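12. April 2023 - Netzwerkteile sortieren, Bestand Rarkiva

Fortsetzung der Liste vom März. Heute Kiste 4, nur Kleingeräte und Patchkabel aus dem Umzug. Ketsara hat die Bestandsliste am Rechner geführt, ich habe geprüft und beschriftet.

## Vorgehen

1. Gerät auf den Boden, Beschriftung nach oben, Etikett ablesen. Unleserliche Nummern unter der Lupe, sonst Eintrag »o. Nr.«.
2. Gehäuse auf Risse und lose Teile prüfen. Kratzer werden nicht vermerkt.
3. Buchsen mit Prüfstecker testen: Rastung, verbogene Kontakte, Staub.
4. Durchgang messen, bei Geräten mit Speisung zusätzlich Leerlaufspannung gegen Typenschild.
5. Inventarnummer auf die Rückseite kleben, nie über das Typenschild.

## Kabel

Alle Patchkabel am Tester durchgemessen, Adern 1 bis 8 und Schirm. Zwei Stück mit Unterbrechung auf Ader 6, beide an derselben Stelle kurz hinter dem Knickschutz. Abgeschnitten und neu gecrimpt, danach in Ordnung. Ein drittes hat eine abgebrochene Rastnase, elektrisch einwandfrei - bleibt als Laborkabel am Messplatz, geht nicht in den Schrank.

Farbregel wie gehabt: Gelb für Messplatz und Provisorien, Grau für feste Verlegung. Im Schrank Edside hängen noch zwei gelbe Kabel im festen Teil. Wichai weiß Bescheid, Tausch beim nächsten Wartungsfenster.

Wickeldurchmesser bitte nicht unter 70 mm. Die Bunde aus Kiste 3 waren enger gewickelt und springen beim Auslegen in Schlaufen zurück.

## Kleingeräte

Die Liste endet jetzt bei Position 264. Offen sind:

- zwei Netzteile ohne zuordenbares Gegenstück, vermutlich aus dem alten Aufbau Paisan. Sombat fragen.
- ein Switch mit sporadischem Linkverlust an Port 4. Nach Erwärmen reproduzierbar, Lötstelle verdächtig. Zurückgelegt.
- Wandmontage: Gehäuse mit Aufhängeöffnung kommen an die Lochplatte, alles andere in die flachen Schubladen. Haken fehlen noch, Bestellung liegt bei Napaporn.

Für das Ausmustern gilt weiter: Geräte mit durchgestrichener Tonne auf dem Typenschild in die Elektroschrott-Box, nicht in den Restmüll. Kabelreste unter 30 cm getrennt sammeln (Kupfer).

Schwarzes Flachgehäuse mit ovaler Aufhängeöffnung, Adapter oder Injektor, Typ noch nachzutragen; gelbes Netzwerkkabel daneben:

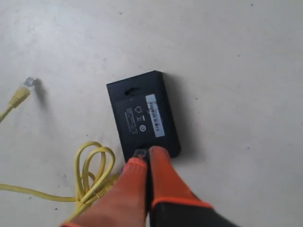
## Nächster Termin

Kiste 5 und Rest von 3. Prüfstecker RJ45 vorher ersetzen, die Rastnase am jetzigen ist ausgeleiert. Etikettenband reicht noch für eine Kiste.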